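PRESS RELEASE - for use from Saturday

BEVCOMBE VEG SHARE OPENS SECOND PICK-UP POINT AT ORKDALE

Bevcombe Veg Share is opening a second pick-up point, at Orkdale, from this Saturday. Doors 9.30am, closing at noon or when the bags run out. Parking behind the hall, not on the verge please.

The scheme now has 648 households signed up across the two villages. Target for the spring was 600. The waiting list has been closed since April and will reopen the moment Orkdale is up and running, which should take the strain off the Bevcombe end, where the queue has been going out past the bus shelter most weeks.

How it works, for those new to it. Growers with too much of anything bring it in. Allotments, back gardens, a few small farms. It gets sorted on the tables and goes out the same morning in mixed bags. Bags are £3 each. No booking, no forms at the door once you are on the list. Bring your own bag if you can, we are always short.

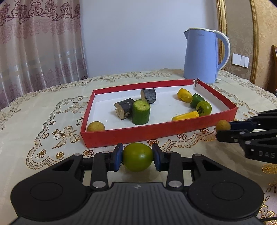

Growers are needed more than anything. There are 33 regular ones at present and Orkdale will want its own. Small amounts are fine - a few potatoes, a handful of beans, the courgettes you are hiding from. Odd shapes welcome. Green tomatoes are welcome too and go quickly, mostly to people making chutney. What we can't take: anything sprayed in the last fortnight, anything dug up with the soil still caked on, windfalls that have gone soft. Rhubarb leaves off before you come, please.

Drop-off is from 8am on the day. Not the night before. Crates left on the step overnight have been got at by foxes and we end up throwing the lot.

Lloyd, the Bevcombe haulage firm, is lending a van for the run between the two halls, so anything left over at one end can go to the other before closing. The firm is also covering fuel until the end of the season. After that the scheme will be looking for somone else to share the cost, and offers are very welcome now and not in the last week.

Some regulars have asked whether the Bevcombe bags will get smaller. They won't. Same weight, same price, both places. If a glut comes in then bags go up for that week only, as with the plums last year.
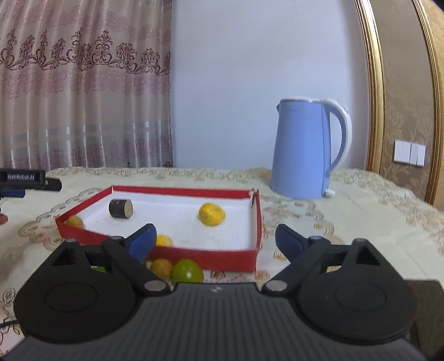 One Orkdale member wrote in to say the new point will save her two buses each way, but that noon is too early for anyone working a morning shift, and could a few bags be held back until one. Fair point. Ten held bags will be tried at Orkdale for the first month, names to be given at the door by a neighbour or by phone the day before. If they arent collected by one they go back on the table.

Recipe sheets at both halls, free. Swaps of seed and spare seedlings carry on as usual at the Bevcombe end, on the side table by the kitchen hatch.

Enquiries: Bevcombe Veg Share, at either hall during opening hours. Growers wanting to visit Orkdale before the first morning should ask at Bevcombe for the key times.

ENDS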